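Mindley Community Help
Childcare and Playgroups > Equipment and Hygiene

Cleaning shared play food between sessions

Posted by Piret Urbonaitė

Our playgroup in Grodton meets in the parish hall each morning and shares its toy kitchen with a second group that uses the hall from 2 p.m. The set has grown over the years through donations and now includes fruit, dishes, bottles and a quantity of fabric food such as felt pancakes and knitted vegetables. Following a stomach illness that affected several families in February, the two groups have been asked to agree on a written cleaning routine.

I would be grateful for guidance on the following points. How often should play food be washed when two groups use it on the same day? Is it acceptable to place the hard items in a household dishwasher? What should be done with the fabric items, which do not dry before the afternoon group arrives? We have one sink, no dishwasher on the premises and a cleaning budget of 300 for the year, which must also cover floor cleaner and hand soap.

Heino Lill

I was responsible for equipment at the Pirnthorpe nursery for 16 years and can describe the routine we followed there.

Items that children put in their mouths should be taken out of use at once and washed before another child handles them. We kept a lidded tub on a high shelf for this purpose. Staff placed the item in the tub and it was dealt with at the end of the session. Everything else in the toy kitchen was washed once a week during ordinary periods and daily while any stomach illness was present in the group.

Washing should come before disinfecting. A disinfectant applied to a greasy or sticky surface does not work as intended, and much of the dirt on play food is simply residue from hands and snacks. Our procedure for hard items was as follows.

1. Sort the set. Remove anything cracked, anything with a split seam, and any hollow item that has taken in water. Hollow fruit with a small hole in the base is the usual offender, and squeezing it over the sink will show whether the water inside has turned dark. Such items should be discarded.

2. Wash in warm water with ordinary dish soap, using a soft brush for seams and textured surfaces. Change the water when it becomes cloudy.

3. Rinse under the tap, then apply a disinfectant suitable for toys if there has been illness. Follow the contact time printed on the label and rinse again where the label requires it.

4. Lay the items out on a clean table, with space between them, and leave them to air dry. Bowls and cups should be turned over partway through.
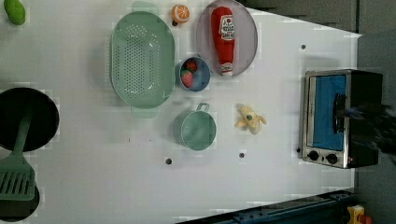
5. Return the items to storage only when they are fully dry. A crate with open sides is preferable to a sealed box.

With regard to the dishwasher, some hard plastics tolerate the top rack and others warp. Check for a marking or the maker's instructions. Anything with a paper label, batteries or glued parts should be washed by hand.

Omolara Adeleke

I agree with the above and would add a note on the fabric items. Our group at Altıntaş House divided its felt food into 2 sets kept in separate mesh bags. One set was in use while the other was at the laundry, and the bags were exchanged each week. It would be reasonable for your morning group to hold one bag and the afternoon group the other - this also removes the difficulty with drying times. Please check the care labels, as wool felt shrinks badly in a hot wash. During an illness we withdrew fabric food altogether.

Urmas Ķēniņš

We put ours in a pillowcase and ran it through the washing machine. A few pieces lost their paint. The remainder were satisfactory.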